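Home sale and trade by mail: how do you protect the coins?
Forum > Coins and Tokens > Shipping and Storage

pisley_tokens
Posted 5/19/02
Hello all. I am collecting transport tokens since a few years and now I want to sell my doubles, 50 pieces in the first lot. Most are cheap ones, but a few are from the old Skernholm ferry and I would be sad if they arrive scratched. What do you use for wrapping? I have read that plastic flips are bad for long storage, but for two weeks in the mail maybe it makes no difference. Please excuse my English, I write slowly and with the dictionary.

Montes
Welcome. For two weeks in the mail a flip makes no difference. The soft PVC ones need months, and heat, before they turn green. Buy the hard ones, put each token in its own, and tape the flips to a piece of cardboard so that they can't slide. Finished. People make too much science from this.

edgardo_b
I do not agree with Montes about the hard flips. They have sharp corners and they cut through the envelope when the sorting machine bends it. I received one like this in August, the envelope open on one side and the token gone. The seller was correct and gave me the money back, but the token was a Satus tramway, and I did not find another one.

I use paper. Plain white paper, no print on the side which touches the metal, folded like a small sleeve. It costs nothing and the buyer can open it without scissors. For bigger round things the method is the same, only the paper must be wider.

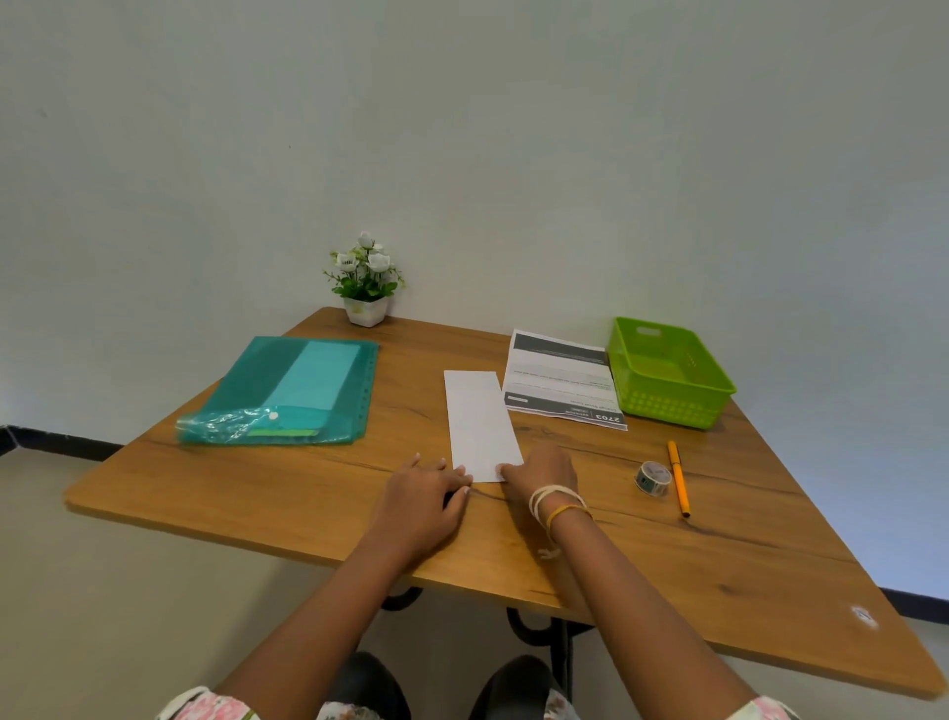
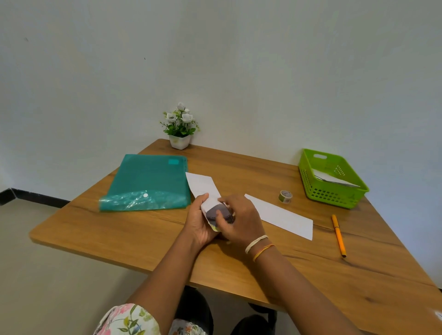
The strip on the table, and the paper folded around a round one. – Edgardo Bañez

The important thing is the width. If the paper is too wide, you have a thick edge on one side and the package is not flat. I cut mine a little wider than the piece, then fold the ends under. No tape on the paper, never. The glue travels.

Montes
If your seller had taped the flip to cardboard, the token would not be gone. So this is an argument against a lazy seller and not against flips. And ordinary office paper is not always acid free. I have seen brown marks on silver from it.

edgardo_b
On silver, yes, after years in a drawer. He is asking about brass tokens in the mail.

skye_l
Can I say something between you two? I have mailed more than 200 packages and I had damage on 2 of them. One was in a flip and one was in paper, so I can't help you to decide who is right :) What they had in common is that I was in a hurry and put two pieces in the same pocket. They rub on each other all the way. One piece, one pocket, this is my whole advice.

Also, pisley_tokens, write on the outside of the wrapping with pencil before the token is inside. I once wrote with a ballpoint pen on top of a token and the buyer could read the catalog number in the paper and, very lightly, on the high part of the design. I was so ashamed.

pisley_tokens
Thank you for so many answers. Skye, I would have done exactly this with the pen. Edgardo, do you put the paper sleeve directly in the envelope, or is there something more around it?

edgardo_b
Two pieces of cardboard, one below and one above, with tape around the cardboard only. Then a padded envelope. The cardboard from a cereal box is too soft, take the one from a shipping carton. And do not write "coins" on the envelope.

Montes
The post office may ask for the contents if you send to another country. "Metal tokens, no cash value" is true and it is enough. With the cardboard I agree, by the way.

skye_l
Insurance? For the ferry tokens I would pay for it. For the rest I don't.

old_fare_box
I have 3000 tokens and I never bought insurance one time. I put everything in film cans with cotton. Film cans are free if you ask at the photo shop.

Montes
Film cans are not flat and you pay the package rate. For 50 pieces in one box it is OK, for single pieces it is too expensive.

old_fare_box
Nobody complained yet.

pisley_tokens
I weighed one token with the two cardboards today and it stays under the limit for a letter, so I will go this way. Paper for the brass, hard flips for the three ferry tokens, and these I will insure. The list of doubles comes in the trade section when I have finished typing it. Does somebody need Pisley bus, the one with the square hole? I have too many.

edgardo_b
One for me, please. I will send you a private message with my address.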